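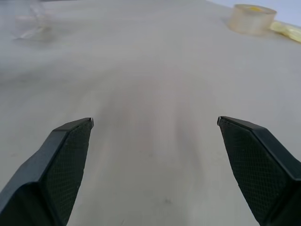 About Pledura

Pledura sells plain things for kitchens and supply closets: clear cups, small plates, lidded containers, sponges, cloths and the tape to close the box they go in. We are in Ulcombe, behind the old feed store, through the door that looks like it belongs to someone else. The company began in January 2010 with one table and a catalog that fit on a postcard. The catalog now runs to 97 items. We have more tables too, although the first one is still the one everybody wants.

Our customers are mostly offices, church kitchens, day camps and people who host larger Thanksgivings than they planned to. They want a cup that stacks, a plate that doesn't slide and an invoice that matches the delivery. We can do the first two every time and the third nearly every time.

How we choose things

Every item spends time on a table before it goes in the catalog. We stand it up, knock it over, fill it, stack it, and leave it next to other things to see whether it gets along with them. Cups are the hardest. A cup can look wonderful in a supplier's brochure and then walk across the table when you set it down with water in it. We once tried 23 kinds in a month and kept two, and there was an argument about the second.
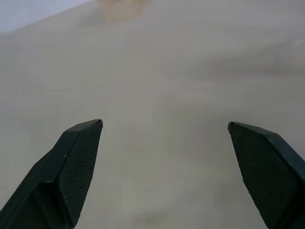
Tables matter to us more than they probably should. When we moved to the bigger room we spent most of the furniture budget on them, and the chairs tell the rest of that story. The requirements were a smooth top, a height that suits people who stand all day, and no pattern at all. We wanted the tops pale, like the surface you see here, so that a crumb or a stray bit of label has to give itself up. The drawback is that clear and frosted cups nearly vanish on a pale top. We have all reached for a sheet of packing slips and discovered a cup. New hires are told about this on their first day and find out what we meant on their second.

The Gosling box

Most people know us for the Gosling, a starter box for a new kitchen or break room. It holds cups in two sizes, plates, a sponge, a cloth and a few containers with lids that belong to them. We packed the first one as a favor for an office in Ullden that had moved and lost everything except the coffee maker. They sent a nice note and asked for another. We have since sent out more than 1,000, and the contents have changed very little. The sponge got bigger. The plates got rounder, or at least more consistently round.

Each Gosling is packed by hand in the same order, heavy things first, cups last. The tape goes on once, in one long pull down the middle

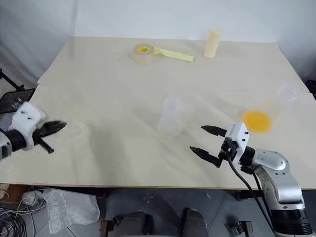 and then once across each end, pressed flat with the side of the hand. We use wide clear tape, the kind on a bright yellow core, and the empty cores are collected in a drawer for a purpose that will be decided later. There is one tape gun. It has been missing since the move, and most of us have gotten fast without it.

What we don't carry

Anything with a slogan on it. Anything described as a system. Glassware, after a difficult spring. We get asked for straws a good deal and will send you to the restaurant supply place in Ullden, which has a whole wall of them and seems proud of it.

Visiting and ordering

The counter is open weekdays from 10 until the last box is taped. Come in and handle the samples - they are used to it. Large orders need a week's notice, and a Gosling usually leaves the day after you ask for it.

Page last updated Monday, March 25, 2019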